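We use cookies to remember your reading level and to count how many people visit this page. By staying here you agree to our cookie policy. Accept | Change my settings

The Rules a Robot Arm Has to Live With (and the People Around It, Too)

Think about the rules at your swimming pool. No running. No diving in the shallow end. Everybody out when the whistle blows. Those rules didn't come from a grouchy person who hates fun. Most of them were written down after somebody slipped, or almost did, and a grown-up thought, well, let's not do that again.

Robots have pool rules too! I don't mean the ones in movies, where a robot makes a solemn promise never to hurt anyone. A big robot arm in a workshop can't promise anything. It doesn't know what a promise is, and it doesn't know what you are, either. So the rules are mostly for the people who build the arm, set it up, teach it and work near it, and they are much more ordinary than the movie kind. Some are about fences. Some are about buttons. One of my favorites is about where you put your lunch.

Charito Bautista teaches grown-ups how to work safely with robot arms at a training shop called Prurkton, and she was kind enough to answer my long list of questions (it was very long, and she only sighed once). Most of what follows comes from her.

Rule one: know how far it can reach

Stand up and hold your arms straight out, then turn in a circle. Everything you could bump is inside your reach. A robot arm has a reach too, and it can be a lot bigger than you'd guess, because the arm might be all folded up when you see it, like a cat asleep on a chair. A cat that looks small when it's curled up can get pretty long when it stretches!

The people in charge work out the farthest spot the arm could get to, with whatever tool it has on the end, and also with whatever it's carrying. Then they keep people out of that space while the arm is running at full speed. They might use a fence with a gate. They might use a light beam you can't see, which tells the robot to stop if somebody steps through it. Lots of places put a line on the floor as well, so your feet know where they are even when your head is thinking about something else.

Rule two: slow down when there's a person close by

Sometimes a person does have to be near a moving robot, for instance when they're teaching it a new job. For that there's a special slow setting. In many workshops the arm isn't allowed to move faster than 250 millimeters in one second while it's being taught by hand. That's a little less than the length of a school ruler every second. Try moving your hand along a 30-centimeter ruler while you say "one Mississippi" and you'll get the idea. It feels almost silly, but slow is good, because slow gives you time to move out of the way.

Rule three: the squeezy switch

This one surprised me. The person teaching the robot usually holds a controller, and on many controllers there's a switch that has to be held in the middle. Let go of it, and the robot stops. Squeeze it too hard, and the robot stops then too!

Why would squeezing hard make it stop? Well, think about what your hands do when something startles you. Some people drop whatever they're holding, and some people clutch it as tight as they can. The switch was made for both sorts of people. (I'm a clutcher. I once squashed a whole peach.)

There's also the emergency stop, which is a button you can find in a hurry. It's often big and red and easy to smack. Charito has her students practice reaching for it with their eyes on the robot, 60 times in the first week, so that their hands learn the way.

Rule four: mind the things you can trip on or snag

A robot arm needs power, and so do its tools, and that means cables. When the arm bends, the cables have to bend along with it. If they're too tight, they can pull. If they're too floppy, they can catch on things. Part of the daily check is looking over the cables and the ties that hold them. Cables on the floor count too, and people should know where they run before they go walking about.

Munther Aoun checks the arms at Prurkton in the morning, before any classes start. He has a paper list with 23 lines on it and he puts a mark beside each one, even the ones that are always fine. I asked whether he ever gets tempted to skip to the bottom. He said yes, mostly in July, when it's hot, and then he does all the lines anyway.

And the lunch rule? No food, cups or bags inside the robot's space, ever. If your sandwich is in there, sooner or later you're going to reach in for it without thinking.

Rule five: practice with small stuff first

When an arm is learning to pick things up, a bin with a few odd things in it makes a good start. Shapes that don't match are helpful, because a gripper that's good at holding a block may be terrible at holding something flat and shiny. The bin should be held still, with clamps for example, so it can't slide if the arm gives it a nudge. And nobody puts a hand in to fix a piece that has rolled the wrong way until the robot has been properly stopped. I know it's tempting. You see a little block lying there and your fingers just want to help. Ask first, stop the arm, check that it's stopped, and then reach in.
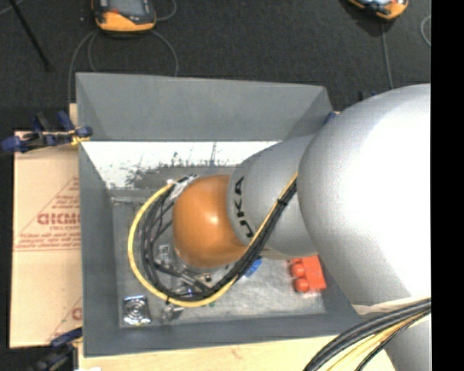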